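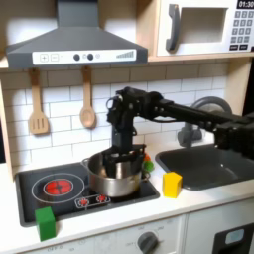 Britta Dreßler

About us

Tunier is a small cooking school in the Sauerland. We teach adults and children to cook simple meals, and we do this since many years in the same old house near the river. I run the school together with my brother Lutz. Our aunt Roswitha Buschmann began it in her own kitchen, with 2 gas burners and a long table which she borrowed from the neighbors. The table is still with us. She never gave it back and I think they have stopped asking.

In the beginning there were only evening classes for people who had moved out from their parents and could not boil a potato. Roswitha was strict. Everybody had to make a soup from bones and vegetables before they were allowed to touch a frying pan. We kept this rule for the basic course. Some guests complain on the first evening, but the soup gets eaten.

Today we offer the basic course, a bread weekend, a course for preserving fruit (only in August, when the plums are ripe) and cooking afternoons for children from six years. The children work in small groups and take home what they made. Parents can wait in the garden or go for a walk, the path to the forest starts behind our parking place.

Lutz teaches bread and everything with yeast. He learned baking in a village bakery and still gets up much too early. I teach soups, vegetables and sauces. Gerd Wegener comes for the fish evenings, he has his own ponds and brings the trout himself. In the office you will reach Kai Kettler, who answers the phone in the mornings and writes the bills.

We buy most things from farms nearby. Flour comes in large sacks from the mill, eggs from the next village. In winter we cook with cabbage, roots and apples, and we don't buy strawberries in January - please do not ask Lutz about it.

Our recipe collection has now 206 recipes. Most of them are from Roswitha's notebooks, typed new and tested again, because she wrote "a bit of flour" and meant very different amounts. Each guest gets the recipes of the course on paper.

The kitchen is on the ground floor and there is no step at the door. If you have an allergy, please write to Kai one week before the course, so that we can plan the shopping. Groups and companies can book the whole house for an evening. Dogs are welcome in the garden but must stay out of the kitchen.

Last change of this page: 2022-06-10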